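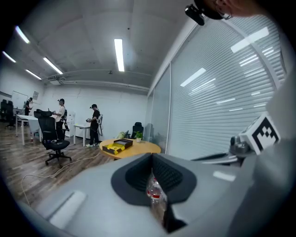
What is the Prostano Practicum? A one-semester student project course in robotics, run at the Troncoso training center, in which teams record manual tasks with hand-held grippers and use the recordings to train a robot arm.

The course is open to second-year students of automation and starts each September. It replaced an earlier elective on conveyor programming.

## Format

Enrollment is limited to 27 students. Teaching takes place over 17 sessions, the first four of which cover calibration, marker tracking and safe handling of the equipment. Recording sessions are held in an ordinary office room, with several operators working on their feet at the same time.

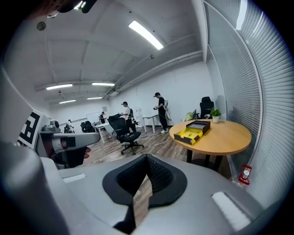

Each recording covers one attempt at one task, such as picking up a bottle and setting it down. Failed attempts are kept and labeled as failures. Files are checked for tracking loss before they are added to the shared set, known as Mamevby.

## Data

As of 2020-11-19 the Mamevby set held 2,765 recordings, of which 2,223 had passed the check. The remainder were rejected for lost markers or incomplete labels.

## Assessment

Teams submit a trained model and a written report. The model is tested on the Fakora bench, a fixed table with a single arm. The report counts for half the grade.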